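Getting Stains Out of White Cotton

I own far too many white napkins and tea towels, and every October I go through the whole drawer before the holiday cooking starts. These are the things that work for me, in no special order.

Coffee and tea

Cold water first, from the back of the fabric, so you push the stain out the way it came in. Then a drop of dish soap rubbed in with your fingers. Leave it for 10 minutes and rinse. I used to go straight in with hot water and wondered why I had so many beige napkins!

Grease

Cornstarch. Pile it on, walk away, brush it off after lunch. My neighbor Clodagh Ó Gríofa swears by plain white chalk, and I've tried that too — fine for a small spot, hopeless on a tablecloth.

Tomato sauce

Scrape off what you can with a spoon (don't rub, please), then soak in cold water with a good splash of white vinegar. If there's still a pink shadow, hang it in full sun for the afternoon.

Old yellow marks along the folds

These come from storage. I soak the whole lot overnight in oxygen bleach, following the amount on the tub, and wash as usual in the morning. Some need a second night. One runner I bought at a flea market in Sarndale needed four, and I still love it.

Drying and laying out

Shake each piece hard before you hang it and half your ironing is done. Longer cloths I lay out on a table and pull straight from the ends, smoothing toward the edges with my palms.

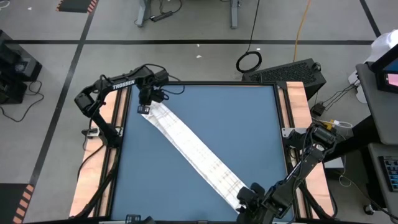 Putting them away

Make sure everything is bone dry, even the hems. I roll the long ones around a cardboard tube and fold the napkins loosely, changing where the crease falls each time. No plastic bags — an old pillowcase is much better, and you can throw it in the wash with the next load.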